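# Capítulo 5. Dos brazos para una tarea blanda

Cuando Anju Kushwaha propuso en el club Prukodari que el proyecto del curso fuera enfundar una almohada, hubo risas, y las entiendo muy bien: ¡veníamos de apilar cubos y de dibujar cuadrados perfectos! Pero un cubo se deja agarrar siempre igual, mientras que la tela se arruga, se escurre y se esconde debajo de sí misma -- y ahí empieza lo bonito de este capítulo.

Aquel primer lunes los alumnos hicieron 24 intentos y apuntaron en el cuaderno, con mucha paciencia, en qué momento se perdía el borde de la funda.

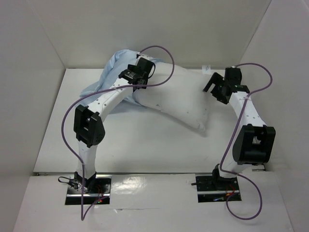

De esas notas salió la pregunta que nos acompañará en las próximas páginas: ¿cómo se reparten el trabajo dos brazos que comparten una misma mesa? Un brazo puede sujetar mientras el otro tira, o pueden avanzar los dos a la vez, y cada reparto pide una coordinación distinta (ya veréis cuánto cambia el programa de un caso a otro).

Antes de seguir, conviene repasar los ejes de giro del capítulo 4 y tener a mano una funda de casa. Probad a ponerla despacio, con dos dedos de cada mano, y anotad qué hace la izquierda mientras la derecha se mueve. Os llevará roughly un cuarto de hora.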